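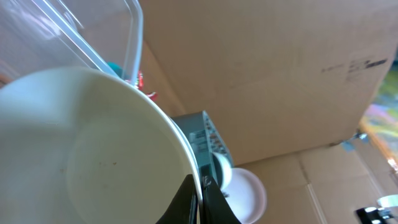 Scrape or rinse? I've been a rinser my whole life and I'm trying to quit, partly for the water and partly because I'm tired of basically washing everything twice. So lately everything gets cleared at the table, straight into the dish rack, and the rack goes off to the machine. Plates are easy. Deep stuff is where I lose my nerve. The big white one has those little brown specks on the bottom, and the old me would have had it under the faucet already. Would you send it in like that? We've got a Nogueira, maybe nine years old, filter cleaned every April whether it needs it or not (it needs it).

*Irfan Shaikh, original poster, 2020-02-17*

---

Send it in. Specks are what the dishwasher is FOR. I haven't pre-rinsed since we moved and the only thing that ever came back dirty was oatmeal, which I'm pretty sure is a building material.

*suds_and_duds*

---

Depends on the speck! Pepper, fine. Anything with a shell or a skin on it ends up in the filter, and then you're the one on your knees with an old toothbrush. I knock everything out first with a rubber spatula. Takes me 90 seconds for a whole dinner, I timed it once to win an argument with my sister.

*pantrymoth*

---

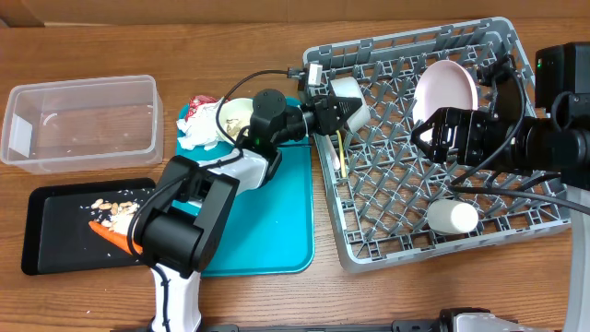
My problem with clearing at the table is where the scraps go in the meantime, so pantrymoth, what do you do about that? I don't own a nice crumb bin. What I've got going is food on the black tray (peanuts, a carrot, and more rice than I'd like to admit) and trash over on the teal one, so the napkin and that red-and-white wrapper aren't mixed in with stuff that could be composted. It sort of works? The rice is a pain. It rolls, it sticks, and then it's on my sleeve. And the small round bowl keeps getting left for last because it's an awkward size for every spot in the rack.

*Irfan Shaikh*

---

Two trays is smart, I just use a bread bag. For rice, let it dry out for an hour and it'll brush right off. Wet rice is hopeless. And I'd put the cups in last, after the plates, or you'll be moving them again.

*pantrymoth*

---

Disagree on cups last. Cups along the side first, then you can see what room you've got. Also, Irfan, can we see how you're loading? I have a suspicion.

*suds_and_duds*

---

Okay, be gentle.

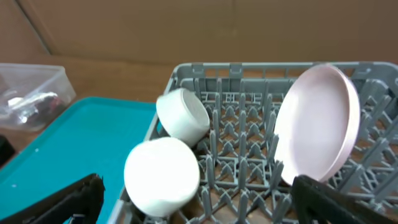
*Pink plate up between the pegs, two white pieces over on the left.*

I'm happy with the plate. The cups I'm not sure about. The bigger one is lying on its side in the corner, and the small one is leaning on the pegs. I've tried them standing open side up and they come out full of gray water, so tipped seems better. Is there some trick with the pegs that I'm missing?

*Irfan Shaikh*

---

Suspicion confirmed, lol. On its side is halfway there. You want the open end pointing down at the spray, and the cup hooked over a peg so it can't wander off. The old Ullix rack my mom had came with little fold-down arms for this, and I miss them more than I miss the apartment.

*suds_and_duds*

---

Hooking them over pegs is how I chipped a Durkora mug I really liked. Lean them between two rows. They don't go anywhere if the rack's reasonably full.

*pantrymoth*

---

Tried it again with the white cup, going in on the side where the tines are packed tight. There's a lot of gray plastic to aim between, and I can't decide if it should go over them or in the gap by the rail.

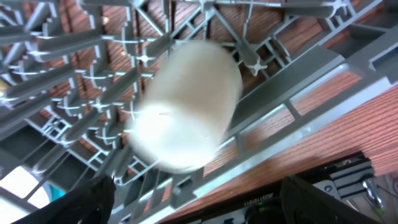

Mitsuko Fukuda: I'd go for the gap by the rail. Tight tines are for plates, and a cup parked on top of them blocks the water from half of what's next to it. I also think you're all being too relaxed about scraping. Our last machine died of rice and the repair guy wanted 800 to look at the pump, so now I wipe everything with a used napkin before it goes anywhere near the rack. Irfan, you've already got a napkin on the table. Use it on the bowl.

---

A napkin! Okay, that I can do. The rail gap feels roomy for one cup but I'll run a load that way tonight. Still not rinsing, though. I have my pride.

*Irfan Shaikh*

---

800 is robbery. I'd have bought a new one. And I still say over a peg.

*suds_and_duds*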